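Notes from the Gellalach Supper Club
Jul 4, 2025

Hello again, everyone, and thank you for all the kind messages after the last newsletter (I did read every one, even if I have been dreadfully slow to answer). I promised I would write something about rice this time, after so many of you asked how we manage a big potful for the summer supper without it turning to glue, and so I have made myself a cup of tea and sat down to do it properly.

I should say first of all that I was a hopeless rice cook for most of my life. My mother boiled it in a huge saucepan, drained it like pasta and rinsed it under the tap, and I did just the same until I moved to Gellalach and started helping with the suppers. The first time I was trusted with it I lifted the lid so often, fretting and poking with a fork, that we ended up with something you could have hung wallpaper with. Everybody ate it very politely with a great deal of gravy.

What changed things for me was learning to leave it alone. I wash the rice in a bowl of cold water, swishing it with my fingers and tipping the cloudy water away, and keep going until I can more or less see the bottom. Then it soaks for 30 minutes while I get on with the onions. I used to skip the soaking when we were running late, and I could always tell at the table, so now I put the rice in before I have even taken my coat off.

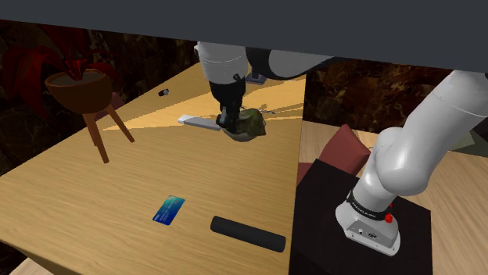

After that it goes into the heavy pan with a knob of butter, a bay leaf and a good pinch of salt, and I stir it about until the grains look shiny. The water goes in hot from the kettle. I bring it up to a bubble, put a folded tea towel under the lid (corners tucked well up on top, please, as I have singed more than one), turn the flame as low as it will go and walk away. Go and lay the tables, or ring your sister! When the time is up, take it off the heat and let it sit a while longer before you fluff it.

Now, peas. I know there are strong feelings about this, and I was told off quite firmly in November for putting them in too early, so that they went that sad khaki colour. These days I scatter them over the top straight from the freezer just as the heat goes off, put the lid back on and let the steam do the work. They come out sweet and bright, and you have one less pan to wash up. If you grow your own, even better, but do taste one first, as the big old ones at the bottom of the row can be rather floury and want a few minutes in boiling water by themselves. 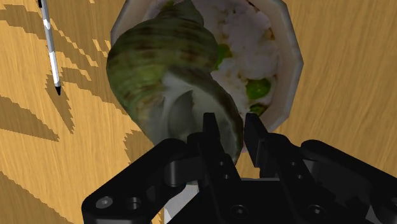 A few of you have asked about leftovers as well, and here I must put on my stern voice. Rice shouldn't sit out on the side all evening while we chat. Spread it on a tray so that it cools quickly, get it into the fridge within the hour and eat it the next day. I like mine fried up with an egg and whatever greens need using, and I will admit to having had it for breakfast. If you do warm it through, make sure it is steaming hot all the way to the middle, and don't do it a second time.

The summer supper itself will be in the long room at Boateng House, the same as last year, with the doors open on to the garden if the weather is kind to us. We could do with 2 more large serving dishes if you have any hiding at the back of a cupboard, and please stick your name underneath so that they find their way home again. The Plirier bakery has very generously offered the bread, and there will be my lemon pudding and, I hope, somebody else's chocolate one.
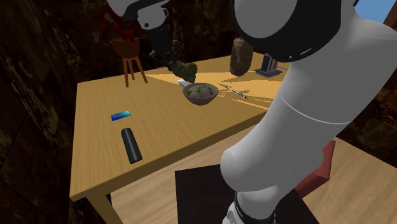 Robot arm over a light wooden table.

One last bit of news before my tea goes completely cold. The collection for the new cooker at Jellano Hall now stands at £2,636, which made me quite tearful when I heard it. The old one has only two rings that light without a match, and anybody who has tried to do custard on it while the potatoes were boiling will know what a difference this is going to make. The tin will be by the door at the supper, next to the raffle tickets. Do come hungry, and bring a cardigan for later on, as it gets chilly in that garden once the sun has gone behind the church.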